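# Chapter 4: Learning From What the Wrist Sees

I started writing this chapter three times, and each time I opened with equations. Macarena Palma, who read all the drafts, kept sending them back with the same note in the margin: "start with the chess set." So, fine, we're starting with the chess set!

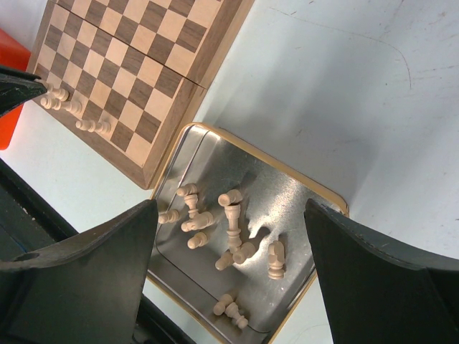

The question we're after is how much a robot can learn about picking things up when all it gets is the view from its own wrist. In Chapter 3 we had a nice fixed camera looking down at the table, and life was easy. The table never moved, the arm never moved unless we told it to, and every object had one spot in the image for as long as it stayed put. Mount the camera next to the fingers and all of that goes out the window. Every time the arm moves, everything moves. A pawn that was small a second ago is suddenly huge, and then one of the fingers is in front of it.

I used to think this was a terrible trade. Then Minoru Kaneko talked me into running the comparison properly, and I've been a wrist camera person ever since (he still brings it up).

## 4.1 The task

We call it the Endon task, after the first program we wrote for it, and you'll meet it again in Chapters 6 and 7. You have a chessboard, a shallow metal tray, and a bunch of wooden pieces. The robot has to take a piece from one place and put it in the other. That's the whole job description. No chess gets played, and the robot couldn't care less whether it's holding a queen or a pawn.

Chess pieces are lovely for this kind of work. They're cheap, they come in several heights, and they've got all those turned rings and collars, so a grip that's good on one part of the piece is awful a finger's width higher. When they're lying down they roll. When two of them are touching, you have to decide which one you want and get a finger in between. And a light piece in a shiny tray comes with soft reflections and shadows, which gave our first detector fits.

## 4.2 How we collected the demonstrations

The method is plain imitation learning. A person drives the arm through the task, we record the wrist images together with the arm's motion, and we train a network to predict the motion from the images. We recorded 92 demonstrations, split between Macarena and me. She's smooth. I'm jerky, I overshoot, and I tend to stop and think right above the piece. Keep that in mind, as it matters in Section 4.5.

A few choices we made, so you can copy them or argue with them:

- The pieces were scattered fresh before every demonstration. We didn't arrange them, and if they landed in an ugly pile we left the pile alone.
- The board and tray got nudged and turned between runs, so the network couldn't just memorize a spot on the table.
- Failed grasps stayed in the data as long as the person recovered and finished the job.

That last one caused a real argument in our group. My feeling was that you'd be teaching the robot to fumble. Minoru's feeling was that it was going to fumble anyway, so it had better see what comes next. We trained both versions to settle it.

## 4.3 What came out

With the recoveries left in, the policy finished 90 percent of its test runs. Without them it did noticeably worse, and almost all of the extra failures looked alike: the fingers closed on nothing, and the arm carried that nothing very carefully over to the other side and let go of it. I laughed the first time. By the end of the afternoon I'd stopped laughing and conceded the argument.

The fixed camera did better than the wrist camera at one thing, finding the tray when the arm started far away from it. Up close it lost, and it lost most often on pieces lying against the tray wall, where a small error in height or angle sends a finger into the rim.

## 4.4 Before you read on

Try this with paper and a pencil. Draw a tray, drop 8 small objects on it, and mark the one you'd pick up first with two fingers. Now write down why. Most of my students say "it's the closest" and then notice they've marked one that isn't. Hang on to your answer, and we'll compare it with what the network prefers.

Section 4.5 takes up the difference between Macarena's driving and mine, and what happens when you train on only one of us. You'll need the loss function from Section 2.3, so go back and look at it now if it's gone fuzzy.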